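Folding Baby Clothes with Handheld Grippers: What We Learned
Project report, second-year robotics studio
Najwa Hakim (with Tala Shboul and Mireille Chidiac)

What we set out to do

Our group wanted to teach a two-arm robot to fold small clothes, and we wanted to do it without driving the robot around by remote control for weeks. Tala had tried that the year before and got maybe four good folds an afternoon. So we used handheld grippers instead. You hold one in each hand, wear a head camera, fold the thing yourself, and the recordings become training data for a policy we nicknamed Kudeck (it was the name of Mireille's old bike, long story).

My part was the question I ended up caring about most: does it matter how you start the fold? Our advisor, Lorraine Cheetham, said to pick one thing and change only that, so I did.

Two ways to start

In the "neck first" way, both grippers take hold at the neckline, you pull it straight, and only then do you go for the sides. In the "side first" way, you grab one side seam and fold it over right away. Side first is faster for a person. I was sure it would win, and I had already half written that section in my head!

We recorded 485 folds in total, split between the two styles as evenly as we could manage, and threw out 53 of them. Most of the bad ones were dropped cloth or a gripper reading that froze partway. A few were me talking to Tala and forgetting which style I was on.

Picking the clothes took longer than I'd like to admit. Adult T-shirts were too easy to grab anywhere, and socks were too small for the jaws. Baby clothes sat nicely in between, plus they come with ruffles and odd panels that make the outline confusing, and I wanted the policy to have to deal with that. The white one with the orange panels was my favorite to work with. The orange trim at the neck gives you something bright to aim for, and it stands out well against the pale tabletop.

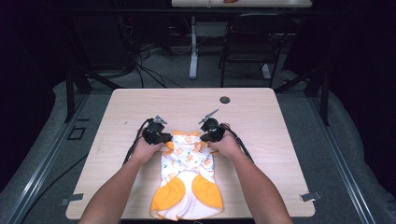
How the robot did

We trained one policy per style and gave each one 60 tries on the robot, with the clothes laid down at different angles. Neck first finished 41 folds that Mireille would call folded (she did the judging and didn't know which policy was running). Side first finished 28. So I was wrong, and by a lot.

When I went back through the failures, 13 of the side first ones were the same mistake. The robot folded the side over fine, but the neckline had bunched up underneath, and after that it couldn't find an edge to hold. Pulling the neck straight at the start seems to save you from that. I say "seems" because we only tested on clothes with a clear neckline, and I don't know what happens with pants.

Things I'd change

I'd have a second person do half the recordings. Nearly all of them are mine, and I'm left-handed - Tala thinks the policy may have picked up my habits. I'd also write the style down before each fold and not after. Mehrangiz Nikzad in the year above us has offered to record a set this February, and I'm planning to rerun both policies with her folds mixed in.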